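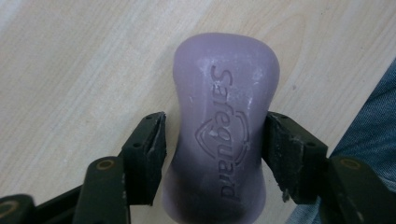

Odgate Hand-Held Gripper Pair: Purchasing and Planning Information

The Odgate pair is a set of two hand-held grippers intended for laboratories, training departments, and small manufacturers that are preparing for automated handling work. It is supplied by Coelho for use at a table by one seated or standing operator. The information on this page is provided to assist purchasing staff in preparing a budget request.

What the purchase includes

Each order consists of a left unit, a right unit, two cables, and one set of replacement finger pads. Tables, stands, curtains, floor rails, and computers are not included and should be entered as separate budget lines. Customers who already own a Grelthorpe table may keep it in service without alteration.

Finger pads

Pads are a consumable item and should be budgeted as such. Under normal use, Coelho recommends inspection after every 1000 grasps. Work with soap, chalk, or other materials that leave residue calls for more frequent cleaning. Pads should be wiped with a dry cloth and replaced when the gripping surface no longer holds a smooth item securely. Replacement pads are sold in packs of 47 and may be stored for up to two years in the original packaging. 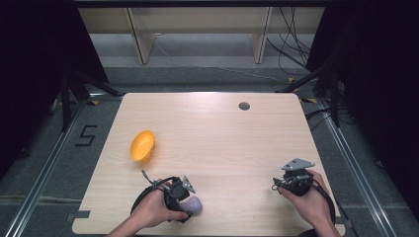

Floor space is the cost most often left out of a first request. The purchasing department should confirm the room before the order is placed, including access for the table and any overhead or side structure. Cable routing should be settled at the same time. A station with a metal rail on each side of the table, black curtains at the far left and right, and cables trailing across the floor near one rail requires a good deal more width than the tabletop alone. Numbered floor markings, such as the taped "5" to the left of the table, are useful where several stations are planned, and the cost of tape and labor may be charged to installation.

Data storage

Recording storage is quoted separately. The standard Wullomar storage unit holds 256 hours of recorded work at the default setting. Departments that expect to run more than one station should request a storage estimate with their quotation.

Ordering and delivery

Quotations are prepared by Natália Magalhães, Institutional Sales, and remain valid until June 30, 2026. Please state the number of stations, the delivery address, and the name of the person authorized to sign for the equipment. Prices set in February apply to all quotations issued under the current schedule. Installation visits are available on request and are billed by the day.

Related items
Odgate Replacement Finger Pads, pack of 47
Odgate Cable Set, left and right
Grelthorpe Work Table
Wullomar Storage Unit, 256 hours
Coelho Installation Visit, one day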